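Kitchen Corner: Can a Machine Do Your Chores Yet?

Every few months a reader in Grindthorpe asks whether to put off buying a decent dishwasher and wait for a robot. My advice is still to buy the dishwasher. These tips are for anyone tempted by the brochures.

1. Start with the smallest job you can think of
Forget folding shirts. Ask whether it can move one strawberry into a basket. You'd do it without looking, probably while on the phone. A soft fruit is a fair test all the same, as it bruises if you grip too hard and rolls off if you don't. 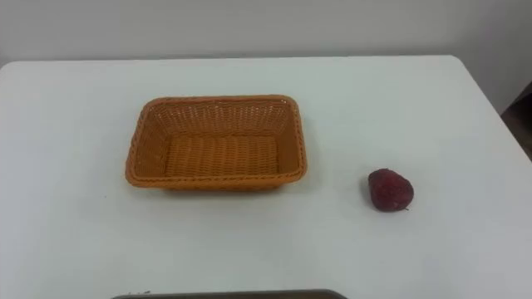
2. Look at how much has been tidied away first
Your worktop has a kettle, the post and half a loaf on it. A clear white table is a kinder place to work. If you go to a demonstration, like the ones Skevari puts on at Drerngate, ask them to leave the washing-up out.

3. Don't be won over by fingers
A hand with four fingers and a thumb looks ready for anything. Watch what it does near the fruit, and see whether the fruit comes up in one piece. Then ask to see it done 25 times running – the first go proves very little. I'd want 200 before I let one near a punnet I'd paid for.

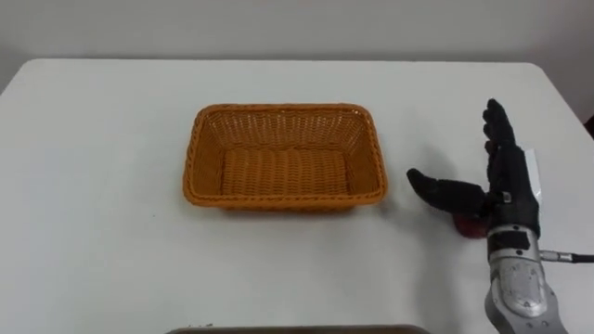
Baloch wrote in to say I'm being unfair: a machine that takes ten minutes over a bowl of fruit is still useful to someone whose hands hurt, and they'd happily let it plod along overnight. Fair point, and I'd give it more room if the thing could also wash the bowl.

4. Count your own minutes
Clearing the table, setting up and picking up what gets dropped are all chores too. Add them up over a week. Mine came to roughly 40 minutes for jobs I can do in ten.

5. Meanwhile, for the strawberries
Keep them dry in the fridge, in a shallow basket lined with kitchen paper, and wash them just before eating. Leave the stalks on until then.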